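Skorkach Snack Sorting Set
Set-up Guide, Section 3: Packing the Shared Box

Read this section before you fill the box for the first time. Sections 1 and 2 cover the label sheet and the refill list. Allow 16 minutes for a first packing. 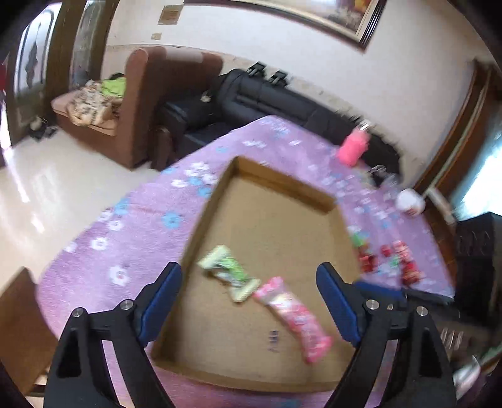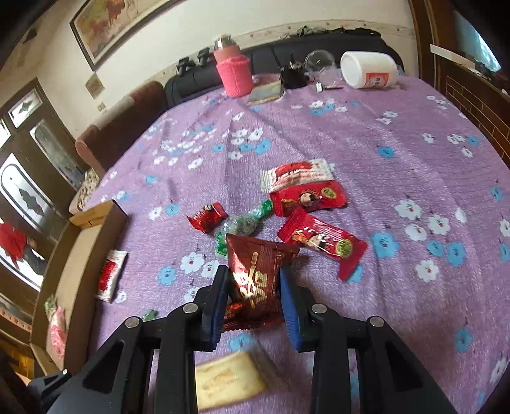
Choose a soft, flat surface large enough for the open box and everything that will go into it. A bed or a rug is fine, and a patterned cover does no harm as long as you can still find the small pieces. Spread the snacks out beside the box before you pack them. Wrapped candy is the easiest item to lose: a small green one like those on the flowered blanket in the second picture can slide into a fold or roll under a bigger packet. Keep drink bottles upright and well back from the work area.

3.1 Preparing the box

1. Open all the flaps and press the bottom flat from the inside.
2. Check the corners. If a corner has split, tape it on the outside with paper tape.
3. Write the owner's name or a short code on the floor of the box with a dark marker. Let the ink dry before going on.
4. Put the box down with one long side facing you.

Note: Do not line the box with tissue. It hides crumbs and makes the name hard to read.

3.2 Sorting

1. Make one group for bars, one for flat packets, one for foil bags and one for candy.
2. Turn each item over and find the date. Anything past its date goes in the trash.
3. Set aside any wrapper that is torn or has come open at the seam.
4. Put empty wrappers and clear bags in the trash as you go.

Caution: Check every label for nuts, milk and wheat if the box will be shared. Items without a readable label should not go in.

3.3 Packing

1. Lay the bars flat on the floor of the box, side by side.
2. Stand the flat packets along one wall with the printed side facing in.
3. Place foil bags on top. Hold them by the crimped edge and do not squeeze the air out.
4. Put biscuits in last, where nothing can press on them.
5. Drop the candy into the gaps. For a large amount, use the Zonow pouch (part 251).
6. Close the flaps without forcing them. If they will not meet, take out a foil bag.

Caution: Loose candy is a choking hazard for small children. Store the closed box out of their reach.

3.4 Storage

Keep the box indoors, away from heaters and direct sun. Chocolate bars should be moved to a cooler cupboard in warm weather. Do not stack anything on the lid.

Spare label sheets are listed in Section 5.

Text: Traian Cârstea. Revised Jun 16, 2022.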